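The Laundry Pile and I Have Reached an Agreement

November 19, 2018
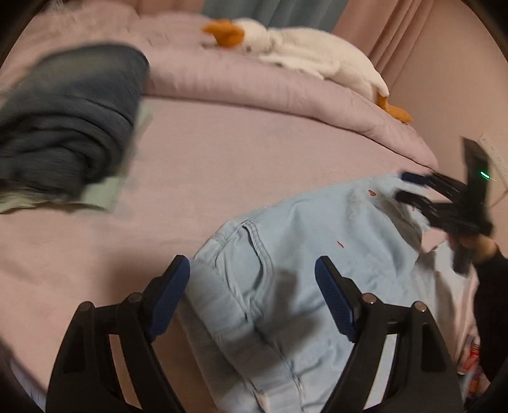 So I've been folding on the bed again. I know, I know. Back in September I wrote a whole post about how I was going to set up a proper folding spot by the dryer, and a couple of you even sent me pictures of yours (gorgeous, I was so jealous). I bought a little table from a shop over in Flarnham and everything. It lasted 12 days before it filled up with mail and one lonely mitten, and back to the bedroom I went!

The thing is, a bed is just a really good place to fold. It's big, it's soft, it's at a decent height if you don't mind sitting, and if you dump everything on it then you have to finish before you can go to sleep. That last part is my entire system. I push the duvet up toward the top so I've got a nice stretch of sheet to work on, and then I go one piece at a time.

The giant plush goose stays up there on the duvet while I work. He came home from the fair in Wasville, he takes up more of the bed than I do, and I have stopped trying to find him a shelf.

A few of you asked how I fold the light blue things, the soft crumply stuff that never wants to lie flat. I smooth it out with my palms first, seams lined up as best I can, then in half the long way, then up from the bottom in thirds. If a pocket bunches up I go back and flatten that before the last fold or the whole thing puffs open in the drawer. Check for spots while you've got it spread out, too. I used to find them at seven in the morning with one arm already in a sleeve.

Oh, and the lavender-pink bedding! I still love it. I was worried it would be a bit much with the walls, but it makes the room feel warmer now that it gets dark so early, and the fitted sheet stays put on the corners, which my old set from Kanby never did once.

Socks are still a disaster. I have a bag of nearly 102 singles in the closet and I'm not ready to talk about it. Next time I'll get into the linen shelf, and maybe the soup I keep promising to write down.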